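## 3. Motion planning for two arms

In the first version of our planner, which we named Plorkum, each arm was planned alone. The other arm was treated as a fixed obstacle in the position it had at the start. This worked in simulation while one arm was waiting, but it failed when both arms had to move in the same period. Dilani Matubbar then proposed to plan both arms together, and I wrote the new collision checker.

The checker tests every path at 100 points. At each point it compares the links of the left arm with the links of the right arm, and both with the table. The gripper is modeled as one box, with a margin of 4 cm on all sides. We chose a large margin for the reason that the cable is not part of our model - only rigid parts are.
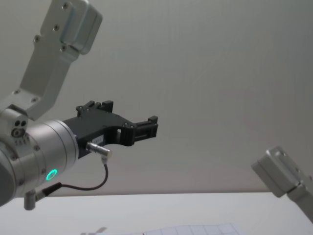
We tested the planner with 842 pairs of start and goal positions. For every pair, the time limit was 5 seconds. When no path was found in this time, the program did not try again but wrote the pair to a log file, so that we could study it later.

Most of the failed pairs had both grippers near the middle of the table. In such cases the margin closes the free space between them. A smaller margin would help, but first we would need a model for the cable, and we did not have enough time for this.

One problem is still open. The planner sometimes returns a path with a long detour of the elbow. The path is safe - but it is slow, and the smoothing step does not always remove it.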